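Gridar path rules project - where we are in May

Hi all at Castellanos, and thanks for your patience with this one. You asked for less jargon this time, so I'm just going to talk you through it.

The house rules for running our ground robot at Sarndale are in their second draft, down to 8 pages, and I'm pretty happy with them! The biggest change is the speed rule. Draft one had a single limit for everything, and it made no sense on a long straight with grass on either side. 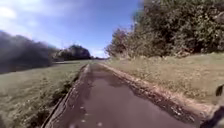 Posevari wrote back that a limit tied to sight distance is fine by them, as long as the robot drops to walking pace whenever anyone on foot is within 4 meters, and that they want this in the rule itself and not in a footnote. Fair enough, it's moved.

Edges took up most of my month. The draft now says the planned line stays in the middle of the path, and wherever there's a drop or channel alongside, the operator sets a keep-out margin before the run starts. I've asked for that margin to be written on the run sheet too - people forget. 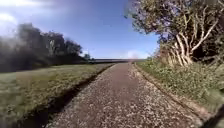 Sarndale, the straight with the channel on the left.

Next is surface and light. We want a short check before each run covering leaves, loose grit and low sun, with a plain yes or no for each.

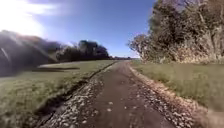 I'd like the operator to sign that check, and to sign again if the run goes past the hour. It sounds fussy (I know, I know) but it takes hardly any time.

Money: we've spent around 2,000 of the budget, and I'd like to move 200 from travel to printing so the run sheets can go on waterproof paper. Could you let me know if that's okay before I order?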